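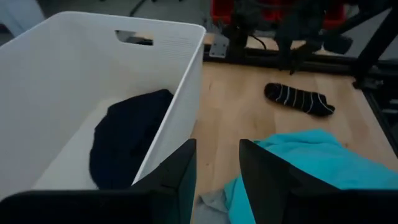

Vorport, February

Posted by the Londow diary keeper, late evening

Search this diary Go

The trams stop at the stops! I'm going to write that down first in case everything else goes wrong tomorrow. I pressed play after tea, stood my little test figure on the corner by the fish market, and the tram came round the bend, slowed down, opened its doors and waited. Then it shut them and went off up the hill with me on it. I rode the whole loop and then rode it again, and I may have cheered a bit.

For weeks the trams in Londow have done one of two things: sailed past every stop at full speed, or halted just short of the first one and stayed there for good, with the rest of them bunching up behind. I'd blamed the track. I took it all up before Christmas and laid it again with gentler curves (it does look nicer, so no regrets) and they still did it. Then last night in bed I thought about the doors. The tram asks the stop whether anyone is waiting, and the stop was answering before it had finished loading, so the tram got an empty answer and did whatever it fancied. I put in a wait of 2 seconds. It's crude and I'll have to do it properly at some point, but it works, and I'm not touching it this week.

What I love about Warka is that you can change a thing while the game is running. I had the tram moving and dragged the slider for its top speed up and down and watched it lean into the corner by the baths. With the old editor I'd have had to stop, change the number, load the whole town, walk back down the hill to the corner and wait. I lost whole evenings to walking down that hill. Warka does have its moods, mind. It forgot where I'd put my windows again this morning, and the colour picker opened behind everything else, so I sat clicking the button over and over thinking it had frozen.

The other big job was lights. I've swapped my own street lamps for the ones in the Dương pack, which is free and much better than anything I could make. Mine were a yellow ball on a stick. These have a soft edge, and they come on one by one as it gets dark, a little out of step with each other, and the first time I saw it happen all the way down Harbour Row I just stopped the tram and looked. It makes the place feel as if people live there. I'd planned to put in 182 of them, one for every post I'd already drawn on the map, but the game began to stutter badly once the top half of town was lit. So for now only the lamps near the player glow properly and the far ones are flat little dots. From the top of the hill you can't tell the difference. I tried hard to tell, squinting, nose nearly on the screen.

Had 14 players in at the same time this afternoon, the most so far. I'd left the test version open and put a short note on the forum saying the trams were going round but not stopping, come and see if you can catch one. They made a game of it! They lined up on the railway bridge and jumped off onto the roofs as the trams went underneath, and anyone who missed had to go back to the start of the line. I hadn't planned roofs at all. You could stand on them because I'd never bothered to say you couldn't. Somebody asked in the chat if there'd be a prize for staying on all the way to the docks, and I typed yes before I'd thought about it.

So now I need a prize. A hat would be easy — a conductor's cap, navy or dark green, with a badge on the front. Or a ticket that you can hold up and that shows your best time. I like the ticket more but it means saving times, and saving is the part I've been putting off since the autumn. Everything is forgotten when you leave at the moment, even where you were standing. I read two long guides on it tonight and understood most of one. The gist seems to be: save less than you think you need, and never save on every step. I'll try it with one number first, the best time, and if that's still there in the morning I'll be very pleased with myself.

Also I must keep the roof jumping in when I mend the stops. Now the trams slow down it's going to be far too easy. Perhaps one of them should be an express that runs straight through, painted red so people know. Oh, I do like that. It can come every few minutes with a bell you can hear from the bridge, and then there'd be a proper reason to rush up there.

Sounds are still a mess. The bell I have is a bicycle bell slowed down and it comes out like a spoon on a pan. The sea is better, I recorded that down at the front here with my phone inside a sock to keep the wind off, and once I'd cut out the gulls and one barking dog there were 20 good seconds left. On a loop you can hear the join if you stand still by the harbour wall. I've faded the ends into each other and it's nearly gone. I left one gull in.

Tomorrow: saving, if I'm brave. The cap, if I'm not. Fix the bench outside the baths that throws you into the air when you sit on it (or ask the forum first, they may be fond of it by now). Put the fish market sign the right way round. Paint one tram red. Reply to the person who got stuck under the docks, who was very kind about it and sent a list of what else is down there, including a whole spare staircase I'd forgotten I made.

Nearly midnight and the tram's still going round in the other window. It's just stopped at the baths again.

Recent entries
The hill is too steep and I've grown to like it
Relaying the track, with gentler curves
First evening with Warka
Why the fish market has no fish
A name for the town: Londow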